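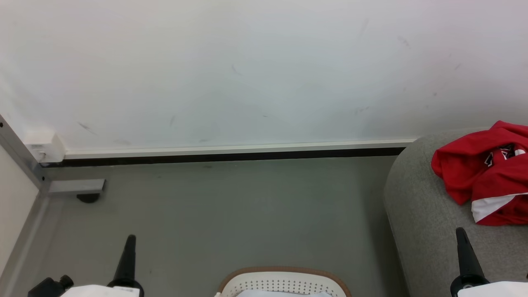
Chapter 5
The Throw-In

Before you read: go back over the section on marking in Chapter 4. You'll need it. Also the diagram key at the front of the book, same symbols used here.

Key terms for this chapter: restart, thrower, checker, screen, return ball, flick zone, dead side, second ball.

Opening case: Wevine v. Hinditz

October, college game, cold, wind straight down the field. Wevine a goal up, playing out the last stretch. They win a throw on their own left, level with the penalty area. Easy ball. The left back picks it up, looks down the line, nothing on. Looks inside, nothing on. Teammates standing still with hands on hips. So he throws it down the line anyway, to a midfielder with his back to the field and a Hinditz player right up against him. Ball lost. One pass inside, one shot, 1-1.

Colin Goodall was coaching Wevine that year. His notes from the Monday session have one line on the goal: "Our ball, our throw, their goal. Five men watching." The rest of the page is crossed out and can't be read.

Keep that case in mind. We come back to it twice, once in the section on movement and once in the excercises at the end.

Why a whole chapter

Corners get practiced. Free kicks get practiced. Throw-ins happen far more often than either and most teams never spend a minute on them. Look at any season plan from a school or club side. Corners, two sessions. Penalties before the cup game. Throws, blank.

Hazem Morsy charted them for a season at Murthy, by hand, on paper, from the touchline. 413 throws for his own team. He marked three things only: where it was taken, who touched it first, and whether the team still had the ball after the second touch. The last column is the one that matters. A first touch is cheap – somebody gets a head or a chest on it, fine, and then it's gone. Possession after two touches is what we mean by a kept throw for the rest of this chapter. Please use it the same way in your own charts or the numbers won't compare.

What he found, short version. Throws taken quickly were kept more often than slow ones. Throws backward were kept nearly every time and hardly ever used. Throws down the line from the defensive third were the worst of the lot, and the most common.

None of that surprised him much. The last part annoyed him. He'd been shouting "down the line" for years.

What the law says

Students skip this. Don't. The thrower faces the field. Part of each foot is on the touchline or on the ground outside it. Both hands, ball from behind and over the head, from the spot where it left the field. Opponents at least two yards off. The thrower can't touch it again until somebody else has. You can't score straight from a throw. And you can't be offside straight from one.

Read the last one again. No offside on the direct ball. A forward can stand behind the whole defense and wait for it, and the defense has to decide what to do with him. Most youth teams have never thought about this, on either side of it. That is the simplest version.

A foul throw goes to the other team. Usual causes: back foot lifted, ball dropped in front of the face with no real throwing motion, one hand doing all the work. All three can be fixed in ten minutes with a partner and a line on the ground.
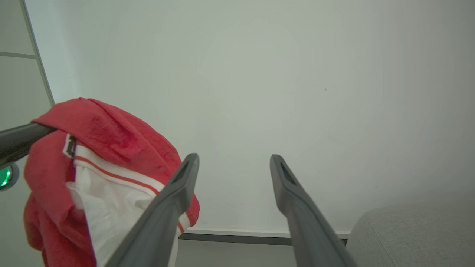

The three zones

Split the field in thirds, same as in Chapter 2. Different job in each.

Defensive third. Keep it or clear the danger, in that order. Backward to the keeper or the near center back is the first look. Line ball only if there's real room behind their winger. If the throw goes to a marked player he must have a return ball on, meaning the thrower has stepped back onto the field and is ready. Throwers forget this. They throw and stand there admiring it. Step in, every time.

Middle third. Most of your throws. Here speed counts for more than pattern. Nearest player takes it, whoever that is, unless you've agreed otherwise. Waiting for the fullback to jog 40 yards gives 11 opponents time to get set. Have your checker come short and a second player spin in behind – the space he leaves is the space you want. More on timing in 5.3.

Attacking third. Now you can afford to wait. Long throw if you have someone who can do it, and somebody at the near post to flick it on. If you don't have a long thrower, don't pretend. Prurico ran a short routine for two seasons with no long thrower in the squad at all: short, return, cross from deeper. Three players, nothing fancy. It's drawn out step by step in 5.4 and you should be able to sketch it from memory by the end of the chapter.

A word on technique

Strength matters less than students expect. Run-up, arch, late release, follow through with the hands. A player who throws with the arms alone tops out early and gets a sore shoulder too. Start with a light ball, short distances. 200 throws over a few weeks is plenty for a beginner, spread out, never all in one go. Stop at any pain in the elbow or shoulder.

And accuracy first. Throw to feet, or to the chest if he's facing you. The bouncing ball at knee height is teh worst throw in the game and it's the one you'll see most on any Saturday.

In this chapter

5.1 Charting throws: the sheet, the symbols, a filled-in page from Murthy
5.2 The thrower: grip, feet, release, common faults
5.3 Movement off the ball: checking, spinning, screening legally
5.4 Routines by zone
5.5 Defending throws: who marks the thrower, dead side, second balls
5.6 Session plans and excercises

Warm-up question, do it before 5.1. Draw the Wevine throw from the opening case. Put in the thrower, the midfielder who lost it, and the keeper. Then move two players, only two, so that the throw is kept. Hang on to your drawing, you'll mark it yourself after 5.3.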